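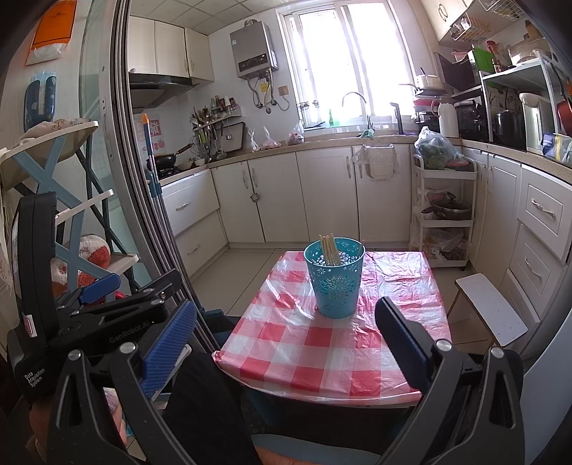
Kitchen table, checked cloth, chopsticks in a turquoise basket

Network Measurement and Policy
Lecture 4: Blocking at the Resolver
Instructor: Su-bin Gil
Lab sections: Yi-an Myung
Notes posted Wednesday, September 9, 2026

Last lecture covered how a name becomes an address. These notes assume you can trace a lookup from the stub resolver on a laptop to the authoritative server and back. If you can't, reread the Lecture 3 notes before the lab.

1. Where a block can be placed

A network operator that wants to keep its customers away from a site has several points to work with. It can drop packets to the site's address. It can read the server name in the TLS handshake and reset the connection. It can also give a false answer when the customer's device asks for the address, and that last method is our subject this week.

Resolver blocking is cheap. The operator already runs the resolver, and most customers use whatever resolver the router hands them. A blocklist is a text file loaded at startup or pulled from a feed. No extra hardware sits in the traffic path, and a slow list lookup does not slow down video.

It is also coarse. The resolver sees a name and nothing after it. It cannot block one page on a newspaper site and leave the rest. A court order that names a single article will, if carried out at the resolver, remove the whole host.

2. What a false answer looks like

Four forms are common.

NXDOMAIN. The resolver says the name does not exist. The browser shows a generic error, and the user usually assumes a typing mistake or a dead site.

Sinkhole address. The resolver returns an address owned by the operator. For plain HTTP, a block page can be served from it. For HTTPS, the browser shows a certificate warning first, and many users never get to the block page.

Unroutable address. The resolver returns 0.0.0.0 or a private address. The connection fails at once or times out, depending on the client.

REFUSED or silence. The resolver declines the query or drops it. Some stubs then try a second configured resolver, so the block may hold on one device and fail on another in the same house.

Record which form you see. Do not write "blocked" in the results column. The form of the answer is often the only clue to who is producing it.

3. Interference on the path

Changing the resolver setting does not always help. A classic DNS query is one unencrypted UDP packet to port 53. A box on the path can read it and send a forged reply before the real one arrives. The stub accepts the first reply that matches the query ID and port. If you capture packets, you may see two answers to one question, the forged one first and the true one a few milliseconds later.

Transparent redirection is a separate case. The operator rewrites the destination so that a query addressed to an outside resolver lands on the operator's own. The reply comes back with its source address rewritten to match. One test is to query an authoritative server you control and see which address asked it.

DNSSEC lets a validating client detect a forged answer for a signed zone. It does not recover the true answer. The user goes from a wrong page to no page.

4. Worked case: Endirov

Endirov is the access network used in our problem sets. The measurement list has 1,000 names. In July, 26 of them returned a different answer from the Endirov resolver than from Plelero, the outside resolver we use as a control.

The raw difference is not a count of blocked names. Large sites return different addresses by region, and both answers may be correct. Work through the list in this order:

Remove names where both answers belong to the same network operator.

Fetch each remaining address with the expected server name and check the certificate. A valid certificate for the name means the address is good, whatever it looks like.

Repeat the query at least three times, at different hours. Short outages at an authoritative server look like REFUSED or silence.

Group what is left by returned address. Many unrelated names pointing to one address is strong evidence of a sinkhole.

The set of names matters too. A list made up only of well-known news and social sites will miss a block aimed at small local ones. Yoo, the second list on the course server, has 800 names submitted by regional groups. It overlaps very little with the first list, and results from the two should be reported separately.

5. Encrypted DNS

DNS over TLS uses its own port, 853, and is easy for an operator to spot and drop. DNS over HTTPS shares port 443 with web traffic. An operator that wants to stop it has to block the resolver by address or by the server name in the handshake.

Both protect the query between the device and the resolver. Neither says anything about the honesty of the resolver at the far end. Moving from the access network's resolver to an outside one changes who keeps the logs and which country's orders apply. Students often leave this out of their write-ups and lose points for it.

Note also that some clients fall back to plain DNS when the encrypted channel fails. Check the client's mode before you claim that a query was protected.

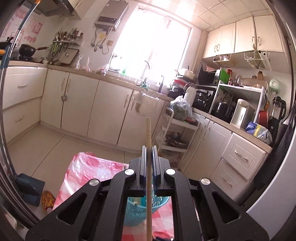 6. Lab and reading

The lab uses Jesell, the query script in the course directory. Run it from the campus network only. Do not run the Yoo list from a home connection in a country where looking up the listed names could cause trouble for the account holder. If you are unsure, ask Yi-an Myung first and use the recorded data set.

Turn in:

The result file, unedited.

A table of names with differing answers, with the form of each answer and the certificate check.

One page on a single name from the table. State what you observed, what would explain it, and which explanations you could not rule out.

Reading for next week: the packet on server name filtering, sections 1 and 2. Section 3 is optional. Problem 5 on the sheet has an error in the capture file, and a corrected file will be on the course server before lab.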